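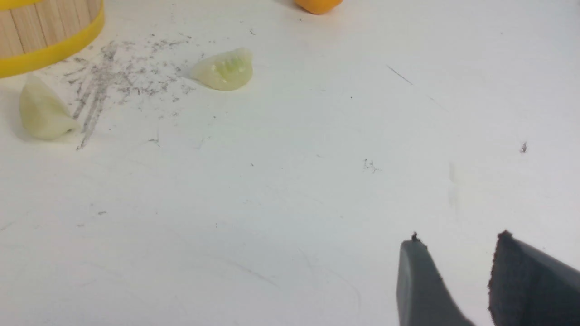 A slatted wooden container with a yellow band round its base, on a scuffed white tabletop.

Grey marks on a white table

Most grey smudges on a matt white top sit on the surface and will lift. Try a clean white eraser first, using light strokes in one direction, then brush the crumbs away.

If that leaves a shadow, put a little washing-up liquid on a damp cloth and wipe in small circles for around 30 seconds. Rinse the cloth, wipe again and dry with a tea towel. Bicarbonate paste works on stubborn streaks, but test it under the edge first as it can leave a shiny patch.

Move everything off before you start. Lift wooden pots and don't drag them. Keep slatted ones away from the wet cloth, as water gets into the seams and is slow to dry.

Dark specks that don't shift are probably chips. Leave them alone.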